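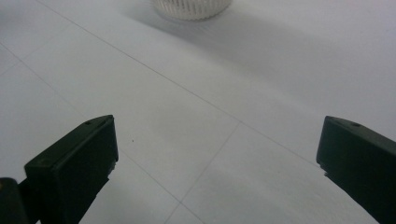
Figure 3. View from the hand-held gripper over a tiled floor, fingers open, with part of a white ribbed object at the top.

4.2 Does the finger shape matter?

Carnari and Wendard fingers are often compared by success rate alone, and we have doubts about that practice. Both sets were mounted in turn on the same hand-held tool, and the operators worked through the same list of floor pickups with each. After discarding takes with lost tracking we kept 1,801 with the Carnari set and 1,830 with the Wendard set. The difference in success between them was small enough that a change of operator could account for it, and we decline to name a winner.

Part of the trouble is the view. In Figure 3 the fingers take up a good share of the lower image on both sides, and only the bottom band of the ribbed object is in sight. A policy given this view alone has plenty of tile and grout to look at and very little of the object. Pale objects on pale floors are a poor case for any method that relies on contrast, and we suspect that the grout lines supply much of the motion signal. If so, scores from a tiled room say little about a room with plain flooring.

We tested this in a limited way. The Liao controller was run on 110 held-out takes, first with the full image and then with the floor region blurred. Its position error grew in the blurred condition for both finger sets. Blurring also softens object edges, so the result fits our suspicion without proving it – a cleaner test would need a second floor.

Wear is a further concern. The fingers were not replaced during collection, and small light marks can be seen on the inner sides of both in Figure 3. Whether marks of this size affect grip we cannot say. The Vindow protocol asks for new fingers after every 2 sessions, but gives no data in support of that interval, and we did not follow it.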